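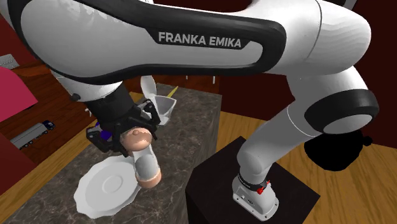
So I've finally given up on pre-ground pepper, and I am going to be insufferable for the rest of this post. You've been warned.

It started because the little tub I'd had since we moved to Irton ran out in the middle of making soup. I say ran out. It had gone grey and smelled of cupboard, and I'd been shaking more and more of it into things for months and wondering why my cooking had got so dull. There was a bag of whole peppercorns at the back behind the cornflour (bought for a pickle I never made), so I bashed a few with the end of a rolling pin in a mug and threw them in. Well! I had two bowls and then stood at the hob eating the rest out of the pan.

After that I went a bit mad. The shop on the corner only does the one kind, so I got the bus over to Gurnon, where there's a spice place called Meireles tucked in next to the key cutter. I'd walked past it for years thinking it was a tea shop. It's tiny and you have to turn sideways to let anyone else by, and they weigh everything out into brown paper bags while you stand there trying not to sneeze. I came home with 200 g of black, 200 g of white and a tiny twist of green ones, because the green ones cost more than my lunch.

The black is the one I'd keep if I could only have one. It's fruity, almost like orange peel when you first crack it, and then the heat comes along behind. I've been putting it on strawberries, which sounds like showing off but do try it. You want it coarse, and only a little, and a squeeze of lemon if the strawberries are the watery sort.

White I'm less sure about. Plenty of people swear by it in mashed potato and white sauces so you don't get the specks, but I like the specks, and to me it has a farmyard smell that comes through if you use too much. It was lovely in a hot and sour soup though, so I'm not giving up on it. I've got most of the bag left and a whole winter to get through.

Green ones are soft enough to crush with the flat of a knife. I fried them in butter with mushrooms and a splash of cream and had it on toast. That was the end of the green ones.

Now, grinding. I've read far too much about this. There are people on cookery forums who will argue about burr shapes for 14 pages, and I read all 14 of them one night when I should have been in bed. What I took from it was that ceramic doesn't rust and steel cuts peppercorns more cleanly, and that everyone who owns a very expensive mill is very pleased with it. My own rule is simpler. If I can't get from fine to coarse without taking the top off and losing the nut down the side of the cooker, it's going to the charity shop. I've lost that nut twice. One of them is still there, I think.

Also please don't hold the mill over a steaming pan! I did this for most of my adult life. The damp gets up inside and it all clogs, and then you're twisting away like someone trying to open a stuck jar and getting nothing but a squeak. Grind it into your palm or a saucer first and tip it in. Mine got so bad once that I had to take it to bits and run dry rice through it, which did clear it, though dinner tasted faintly dusty for a day or two.

Things that have been better with a proper amount of fresh pepper, in no order:

- fried eggs, obviously
- cheese on toast, with the pepper under the cheese
- a plain cabbage, shredded and cooked in butter until it goes floppy
- tinned tomato soup – don't look at me like that
- shortbread, half a teaspoon in the dough

The shortbread came from an old booklet called The Wusivberg Kitchen that I picked up at a jumble sale. It has 889 recipes in it and as far as I can tell most of them are dumplings. The biscuits are on a page somebody had already splashed with something, always a good sign. They're warm and a little odd and they keep for ages in a tin. I took a batch into work in December and only admitted to the pepper once they'd all gone.

Next on the list is long pepper, which looks like a tiny catkin and which Meireles had in a jar up on the high shelf. I didn't dare ask the price with a queue behind me. If any of you have cooked with it, tell me what to do with it in the comments, preferably something that isn't a stew. I've got quite enough stews on the go already.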